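Nurse Handoff Practices at Rindcombe Hospital
Student Project Report, Health Services Program
Prepared by Lai-ching Lai, Chun-yin Leung and Tsz-kin Shek
Project advisor: Pao-chu Chuang
21 February 2018

1. Purpose

The project examined how patient information is passed between nurses at shift change on the medical wards of Rindcombe Hospital. The hospital had adopted a standard handoff sheet for all medical wards, and the nursing office asked the team to determine whether the sheet was being completed in full and whether staff found it useful.

2. Method

The team reviewed 2,809 handoff sheets from 4 wards. Names and record numbers were removed by the hospital before the sheets were released. Interviews were then held with 40 nurses, split evenly between day and night shifts. Chun-yin Leung conducted the night interviews, and Lai-ching Lai coded the responses.
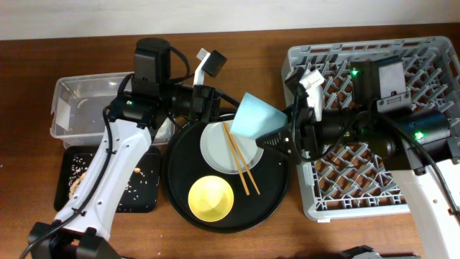
Each sheet was scored as complete or incomplete. A sheet was scored incomplete if the allergy, medication or pending test section had been left blank. Sheets marked "no change" were accepted only where the previous sheet was attached.

3. Findings

Of the sheets reviewed, 704 were incomplete. The pending test section was the one most often left blank, particularly on the Pandham ward, where test results are kept in a separate binder. Nurses on both shifts reported that the sheet was too long for patients with short stays. Several night nurses stated that they relied mainly on the spoken report — the sheet was filled in afterward.

4. Recommendations

The team recommends a shorter sheet for short-stay patients and the removal of the separate binder on the Pandham ward. A draft of the shorter sheet, prepared with ward manager Po-yen Kong, is attached as Appendix B.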